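Sorting drink cans at the counter

Most kitchens handle cans badly in the first minute after someone finishes drinking. The can goes down next to the sink, stays there overnight, and by morning there is a sticky ring under it. The procedure below uses two small countertop containers and one larger bag elsewhere.

Container choice

Use two round containers with a tapered body and no lid. A tapered wall lets the contents slide out when the container is tipped, and a rolled or thickened rim gives the fingers something to grip. Square containers hold more for the same footprint but collect residue in the corners. Avoid anything with an inside seam at the base.

The two should differ in color. Printed labels get wet and peel. In our kitchen yellow-green is for returns and gray is for everything else, and they stand side by side against the wall with the rims almost touching. The color rule has to be the same all over the house. If the garage uses a green bag for trash, change the bag.

Inside color matters more than it gets credit for. A pale interior shows residue, and residue is what brings fruit flies.

Position

Back of the counter, within arm's reach of the sink, nothing stored in front. Keep 40 inches clear of the stove. Placed at the front edge, a light container gets knocked over by sleeves. If the counter is used for rolling dough, the pair should lift off in one hand, so do not go wider than 5 inches per rim.
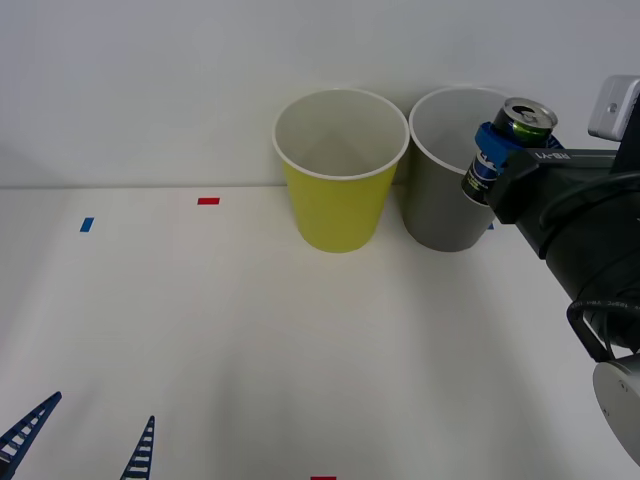 Borghild Skjelbred writes that she ran the same two-color setup for a year and gave up on the gray one, which filled with bottle caps and twist ties and was never emptied. She now keeps a single container for returns and a lidded pail under the sink. Her objection is fair. The second container only works if it is emptied on the same schedule as the first, and in a household of one or two it may not be worth the space.

Draining

An opened can is seldom empty. Some liquid stays behind the shoulder, under the lid, and will not come out if the can is simply turned upside down. Method:

1. Tilt the can over the sink with the opening at the lowest point of the rim.
2. Hold until the stream breaks into drops.
3. Rotate a half turn and back. This frees what is trapped behind the shoulder.
4. Add a splash of cold water, swirl, pour out.
5. Stand inverted on a rack or folded cloth for 52 minutes or more before bagging.

Step 5 is the one people skip. I set the oven timer. A can that goes into the bag wet will wet the others, and the bag smells by the end of the week.

Sugar-free drinks can skip step 4. Juice, beer and anything with milk in it cannot. 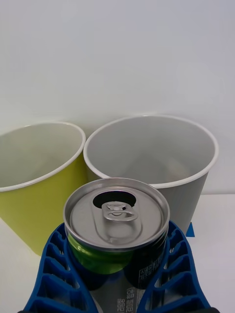 Leave the pull tab attached. A loose tab falls through the mesh of most collection bags and ends up on the garage floor, and a tab dropped inside the can rattles for the rest of its life. Bend it back down flat over the lid if it is standing up. Raised tabs snag thin bags and scratch knuckles.

Crushing

Check the local rule first. Deposit machines read the code printed on the side of the can and commonly reject a crushed one. Where cans are collected by weight, crush end to end — never sideways, which leaves sharp folds. Imported cans may carry no local deposit mark at all. Those go in the ordinary metal stream, and it saves a trip to sort them out at the counter.

Bagging

My bag takes 63 standard cans uncrushed. Past that the handles stretch. Write the limit on the hook with a marker and empty at the limit, full or not by the look of it.

Cleaning the containers

Weekly: hot water, dish soap, soft brush, upside down to dry. A spoonful of baking soda left in overnight removes beer smell. Do not stack the two while damp — tapered walls form a seal and they will need a twist and some swearing to separate.

Contact: Roald Nygård | © Parby Household Notes 2023 | Back to top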